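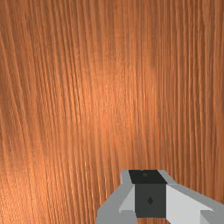 sim view, gripper open over the wood surface. nothing on it yet

ok budget thread. we have til the end of the month to put in for the gripper and I keep getting the same questions in DMs so it's all going in one place

quotes in so far: Siltine, Ondbridge, Civent. 3 companies, 3 totally different ideas of what "included" means

Siltine is cheapest up front. 1613 for the gripper. mounting plate is extra. cable is extra. spare fingers, extra. you see where this goes

Ondbridge wants more but the plate and cable are in the box. spare finger set is 256. lead time 6 weeks if you order now, they wouldnt commit to anything past that

Civent only sells it with a service plan. asked twice for a price without. got the same pdf both times

Özkan does refurbs, someone here brought them up last week. emailed, no reply yet. will add if they get back to me

what I'm doing before any money moves: running the pick tasks in sim with each finger shape. costs us evenings and thats it. last time we bought first and the fingers were too wide for the bins, still sore about it

also pls budget for the boring stuff. shipping, adapter, a second cable. we left all of it off the November request and had to go back and ask again. not fun

to the person asking why not just 3d print fingers: we will, for tests. still want one proper set that matches the datasheet

leaning Ondbridge rn. could change if Siltine does a bundle, they said they'd "look into it"

form needs a delivery date too btw, dont leave that box blank, it gets bounced

spreadsheet goes up tomorow once I fix the shipping colum. if you have a real invoice from any of these send me the total, names blacked out is fine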